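From: Marisa Santoro
To: turnmont-cell list
Date: 20/09/2024
Subject: Re: Protective stop during CPU insert, again

Đức Lã wrote:
> The arm on the Turnmont cell went into protective stop twice more
> this morning, both times on the way down to the socket. The log
> says "force limit exceeded, tool Z" and then nothing useful. I
> raised the limit to 122 N to get through the batch and it stopped
> anyway. Is anyone else seeing this, or is it just that we are
> unlucky in Lernodgate?
>
> Also, can I raise it further?

No, Đức, you can't raise it further. Please put it back where it was before you tell anyone else on this list that you did it. The force limit is the one part of that cell that has been doing its job all week.

I don't think it's luck either. We had the same stop here, same line in the log, and I spent most of a day blaming the Jomine vision package, as is traditional. The vision was fine. It found the socket every time and was very pleased with itself. The trouble was that the path planner was still using the case model from the old Tarawneh job, where the power supply sits lower and shorter. As far as the planner knew, there was plenty of open air next to the tool. In the case we run now, the bracket on the left side of the gripper comes down right against the edge of the power supply housing.

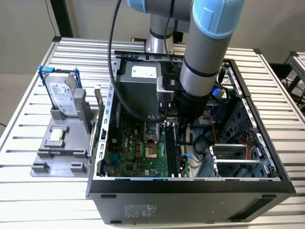
What I'd do, in this order:

1. Leave the arm in protective stop and get the CPU out of reach before anyone touches the pendant. If it's still in its pocket on the fixture, leave it there. If the gripper has it, support it by hand before you release. Bent socket pins are not covered by anything I have been able to find, and I've read all 400 lines of the service agreement.

2. Back the arm out straight up in the tool frame, at the slowest jog speed. Do not send it home. Home goes sideways first, and sideways is where the power supply lives.

3. Check the bracket screws. Ours had worked loose and the tool was sitting up to 2 mm off, which made the fault come and go in a way I can only describe as personal.

4. Watch the black cable on the way out. It loops down into the case in front of the power supply, and the planner has no model for it at all. I've asked about this before and was told it was "on the list." I assume not this list.

5. Load the current case model, set the limit back, and do 4 dry runs with no CPU before you restart the batch.

If it still stops after that, send me the whole log, including the boring part before the fault. The boring part is usually where it says which model it loaded.

Marisa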